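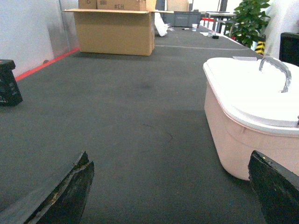
Wrist camera view, both fingers in shot, pink tub on the right.

The camera is finally bolted down. I spent most of September with it on a bracket that flexed every time the wrist turned, so none of the footage lined up from one run to the next. The new bracket is a flat piece of aluminum with two bends in it, and it holds.

You get both fingers at the bottom corners now, which was the goal. The old mount only showed the right one, and I kept guessing where the left one was. The left finger is the worse looking of the pair. The dark coating has scuffed through along the top edge and the tan shows. I printed that set in tan filament and sprayed it black to cut down on glare, and I didn't sand first. It still grips fine, so I'm leaving it until I have another reason to take the hand apart.

The work is in the Reltby shop, the shared space I wrote about last time. It has a long run of gray ribbed carpet, and I was worried about that for the base. The casters are small and I expected them to track along the ribs. They do, a little. Driving across the ribs is fine. Driving at a shallow angle to them pulls the base off by a couple of degrees, and I correct for that in software for now. Larger casters would be the real fix.

The red tape along the bottom of the wall is my line. The base isn't allowed past it. I check it by eye and with the stop button in my hand, and at some point I'd like the camera to do that job.

The tub is the first thing I'm trying to lift that isn't a block of foam. It has a white lid with a curved gray handle, and the handle has notches on the grip, so I thought it would be easy. The trouble is the arch. The fingers have to come in level and close on a fairly narrow part of the curve. If they come in low they bump the lid and push the tub across the carpet. I logged 383 attempts over the past few weeks. The first 33 were with the old bracket and I threw those out.

What helped most was slowing down the last part of the approach. I had the arm moving at one speed the whole way, because that was how the sample code from Jollitz did it. Now it stops short, takes one more picture, and goes the rest of the way at a crawl. It's dull to watch - I usually sweep up while it runs.

The second thing was the wiring. The camera cable used to share a sleeve with the gripper motor lead, and I was dropping frames whenever the fingers closed. Mervin McKinnon lent me a shielded cable and I ran it down the outside of the arm with cloth tape. The drops went away. It looks bad and it snags if I turn the wrist all the way over, so I capped the wrist travel.

Still to do: strain relief on that cable, a proper cover for the camera, and a second lid handle to practice on. I also need to rewrite the part that saves the logs. It's at 1,511 files in one folder and opening it takes forever.

Bracket drawing goes up when I've fixed the hole spacing. The one I cut is 2 mm off on one side and I filed it to fit.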